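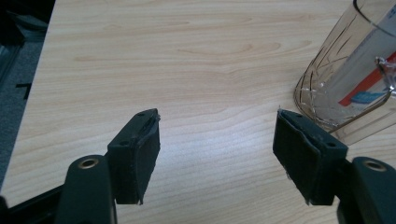
Fingers open, cup off to the right. Start every take from a position like this one.

6 min read · 934 shares · 2 comments

4. House rules for hand-held takes

I wrote the first version of this section in June, after going through 1846 takes with Sepehr Ebrahimi and throwing out far too many of them. So if it sounds a bit bossy in places, sorry! Most of it is quick once you've done it a few times.

4.1 Before you pick anything up

1. Clear the tabletop down to the item for this task. Phones, pens and your coffee go somewhere else (yes, mine too).
2. Open the fingers all the way and look at both pads. You want to know what shape the padding is in before you start, so write it on the pad sheet – "good", "frayed" or "torn" is plenty.
3. Wiggle each fingertip block with your thumb. If it moves, tighten the screws and wiggle it again.
4. Set the item where the task card says, outside the gap between the fingers.
5. Hold still for two seconds, then go.

Note: At Tronstead we used to let people start with the fingers half closed. Please don't copy that from the old guide. I spent a whole afternoon in Denton trimming the starts off those takes and I'm still grumpy about it.

4.2 Pads that are wearing out

Padding frays. You'll see ragged edges along the front of the block long before it stops gripping, and a frayed pad is fine to use as long as you've logged it.

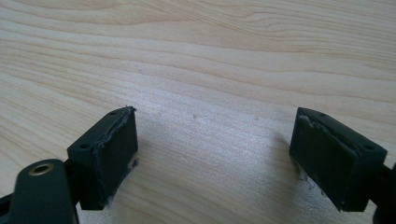

Glória Vilela asked whether loose threads should be snipped in the middle of a session, and I'd say no, leave them until the break. Her answer was that she'd sooner stop early than find a thread stuck to the item later. Fair enough! We settled on this:

1. Finish the take you're on.
2. Snip threads with small scissors. Don't pull, or you'll take the padding with them.
3. Wipe the tabletop with a dry cloth.
4. Write "trimmed" on the pad sheet and carry on.

Caution: Never swap just one pad. Change both fingers together, even when the other one looks okay, and start a new session number.

Caution: Keep your free hand out of the gap while you're squeezing the trigger. It pinches.

4.3 Clear plastic items

Go slow with these. Thin cups give before you feel it, so close until the pads touch, wait a beat, then lift. If the wall buckles, end the take and mark it "crushed" – those still get kept, in their own folder.

Related
Section 3: Charging and storage
Section 5: Naming your sessions
Zamani pad sheet, blank copy
Trondholm task cards, full set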